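Startseite Küche Tischwäsche Meterware Service Warenkorb

Sirnex Tischdeckenstoff, beschichtet, Meterware

Beschichteter Stoff für Esstisch, Küchentisch und Basteltisch. Das Gewebe trägt auf der Oberseite eine matte Schutzschicht, die Unterseite bleibt unbehandelt. Verkauft wird ab einem halben Meter, längere Stücke liefern wir bis zur Rollenlänge ohne Naht. Die Rollen kommen aus dem Lager Ruvdale und werden dort von Hand zugeschnitten.
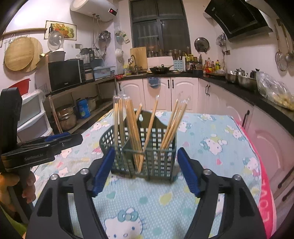 Muss der Stoff nach dem Zuschneiden gesäumt werden?
Ein Saum ist nicht nötig, die Schnittkante franst durch die Beschichtung kaum aus. Wer trotzdem einfassen möchte, nimmt Schrägband und eine Stichlänge ab 3,5 mm.

Technische Daten
Flächengewicht: 415 g/m²
Träger: Baumwolle/Polyester
Beschichtung: Acryl, matt
Rollenlänge: 25 m
Artikelgruppe: 800
Pflege: feucht abwischen, Handwäsche bis 30 Grad, nicht in den Trockner

Zuschnitt und Überhang
Tisch in Länge und Breite messen und an jeder Seite 20 cm zugeben. Bei Tischen mit Schublade reichen 10 cm. Runde Tische bitte mit dem Durchmesser angeben, wir schneiden dann ein Quadrat zu. Zuschnitte sind vom Umtausch ausgeschlossen, ein Muster in Postkartengröße kann vorab bestellt werden. Falten vom Versand hängen sich innerhalb weniger Tage aus. Nicht bügeln.
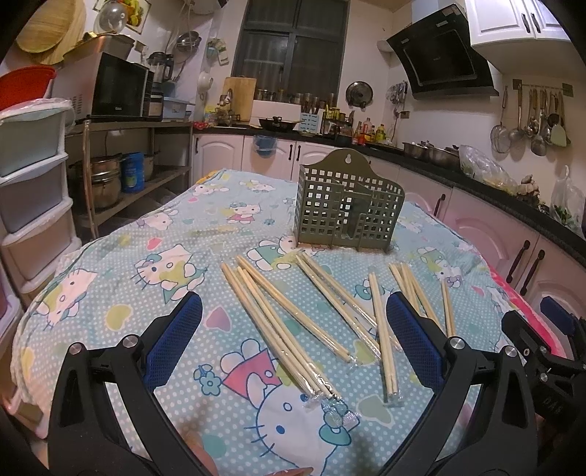

Bei gemusterter Ware ist vor der Bestellung die Laufrichtung zu klären. Streifen und kleine Punkte sind unkritisch. Figurendrucke brauchen mehr Überlegung: Bei einer hellblauen Hello-Kitty-Decke etwa steht eine große Katze von einer Tischseite aus gesehen auf dem Kopf. Wer ein Motiv in der Tischmitte haben will, vermerkt das im Bestellfeld und rechnet einen Rapport zusätzlich ein. Die Sirnex-Dessins sind in der Breite durchgemustert, Anschlussstücke aus einer späteren Charge können im Farbton leicht abweichen.

Lieferzeit drei bis fünf Werktage. Über 400 Dessins sind ab Lager lieferbar.

400 Mal geteilt | 12 Kommentare

Zuletzt angesehen
Zervas Tischpolster, rutschfest
Flastonska Schrägband, 20 mm
Sirnex Tischläufer, uni
Zervas Tischdeckenklammern, Edelstahl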